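Review: Mechanisms and Mechanical Devices sourcebook, Chinese edition (paperback)

Jan 12, 2024

I bought my copy in July and have had it on the bench ever since, so this is a review after proper use and not a first look. It came second-hand from Netier and cost me 30 pounds with postage. Condition was listed as good and I had no complaints.

It is a picture book for people who design moving parts. You look up the kind of motion you want, find a page of drawings that do something close to it, and work from there. There is very little theory. If you need to size a gear or work out a spring rate you will want another book next to it.

My Chinese is slow. I can read a menu and most of a parts list, and I thought this would be a problem. For the linkages and the cams it mostly wasn't, as the drawings carry the sense and the captions are short. The longer passages on controls took me an evening each with a dictionary, and I gave up on a couple of them.

The drawings vary. Most are clean line work with the pivots clearly marked. A few have been shrunk so far that the letter labels are hard to make out, and I ended up using a magnifier on the ratchet pages. I would have liked fewer to a page.

As an object it is thick and it is heavy for a paperback. It won't stay open on its own near the front or the back, so I use a strip of steel as a weight. The cover is a pale yellow-green with a wide blue stripe, easy to pick out on a shelf, but it is shiny and catches the light from a desk lamp. The spine has creased in two places and no pages have come loose so far.

What have I used it for? An indexing table at the Warnden workshop, mainly, and a latch for a cupboard door that had beaten me for 32 days. The latch came more or less straight from one of the drawings - I only changed the length of one arm.

Worth having if you build things and can manage some of the language. If you can't, I'd pay more for the English one.

Four out of five.

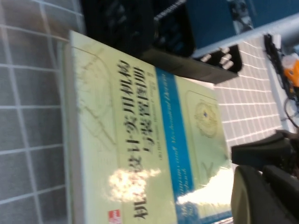

Relari: I have the same book and had the spine trouble much sooner than you did. A copy shop split mine into two halves and put a coil binding on each, and now both lie flat. Do it before the glue goes, as I lost a few pages from the gears section. Agree about the small labels.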